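The Long Way to Nurstead

Zewditu Demissie had been told the Talebi would do 800 kilometres on a charge, and she had believed it the way you believe a friend who says the party will be over by ten. She loved that car anyway. She loved the silly round headlamps and the way it hummed a note, very nearly an A, whenever it passed fifty. She had bought it with her own money after 13 years of buses, and now she was driving it to Nurstead for the hill climb with Desta in the passenger seat and a bag of warm cheese rolls between them!

"Nineteen per cent," said Desta Worku.

"Plenty."

"It was thirty at the reservoir."

"We were going uphill at the reservoir. Now we're going down. Watch – it'll give some back."

And it did, bless it. All the way down the long bends into Gerdale the little green bar crept up instead of down, and Zewditu laughed out loud and took her foot off everything and let the hill do the driving. Twenty. Twenty-one! Sheep went by, and a chapel, and a man painting a gate who waved his brush at them.

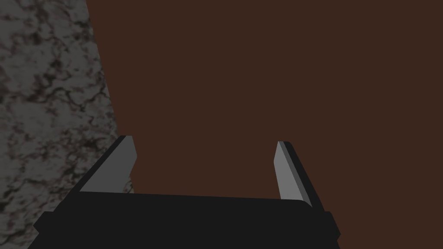 Gerdale

The charger was behind the garage, past the air line and a stack of bald tyres. It was an old Zelter post, the kind with a lid you had to hold up with your elbow, and it had a number stencilled on its side, 3102, and a queue of one. The one was a tall woman in a racing jacket, sitting on the bonnet of the most beautiful estate car Zewditu had ever seen. It was dark green and at least forty years old, and a thick orange cable ran into it where the petrol should have gone.

"You converted it," said Zewditu. She had got out without remembering to put her shoes back on.

"In my mother's barn," said the woman. "Two winters. Brynhildur." She held out a hand. "The batteries are under the back seat and the rest are where the engine was. I kept the gearbox. Everyone told me to take it out, but I like changing gear."

"Can I hear it?"

"There's nothing to hear."

"There's always something to hear," said Zewditu, and she put her ear flat against the wing, there in the yard, in her socks. A fan was turning somewhere inside. A relay ticked. It was a lovely sound, busy and small, like someone knitting in the next room.

Desta ate a cheese roll and walked over to read the instructions on the post. He read them twice, being that sort of man, and then he knocked on the garage door.

Rhonda Ross came out wiping her hands. She owned the garage and had owned it in the days when it sold paraffin, and she looked at the green estate, and at the Talebi, and at the socks.

"It only gives you half what it says," she told them. "Always has done. You want to be at Nurstead by when?"

"Scrutineering shuts at four," said Brynhildur.

"Same," said Zewditu. "Wait, you're running? In this?"

"Class C."

"I'm Class C!"

They stared at each other in perfect delight. There had been no Class C at all until this year, and Zewditu had lain awake picturing herself as the only car in it, winning a cup for turning up.

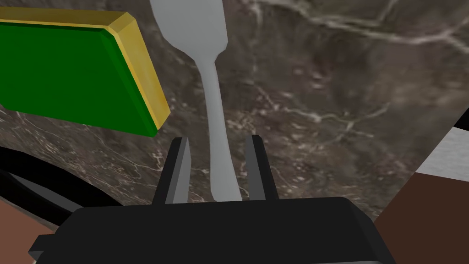
Fionnuala Ó Néill had said over the phone that a class with one entry was just a drive up a hill, and that she would hand over the cup if she had to but wouldn't enjoy it. Zewditu had thought about that for most of April. Now she had someone to beat, or to be beaten by, and she couldn't decide which she fancied more.

"There's a socket in the workshop," said Rhonda. "The big one, for the welder. One of you can go on that and the other stays on the post. You'll both be away in around an hour, if you don't stand there grinning."

Brynhildur took the workshop, having the right adaptor in a biscuit tin. Zewditu plugged in at the post and held the lid up with her elbow until Desta wedged it with a bit of kindling. Then she went straight back to the estate, and the two of them lay on the concrete and looked up at the underneath of it with a torch, talking about springs and cooling and what on earth you did about the second hairpin, where the road tipped the wrong way and all that battery weight wanted to carry on into the field.

"Brake early," said Brynhildur.

"Brake late and be brave."

"Have you been up it?"

"On a bicycle," said Zewditu. "I walked the hairpin."

They left Gerdale nose to tail, the green car in front. Rhonda had shut the garage and was in the back of the Talebi with the last cheese roll, asking whether it went any faster than this, and Zewditu – shoes on, sixty-four per cent – pressed her foot down and showed her.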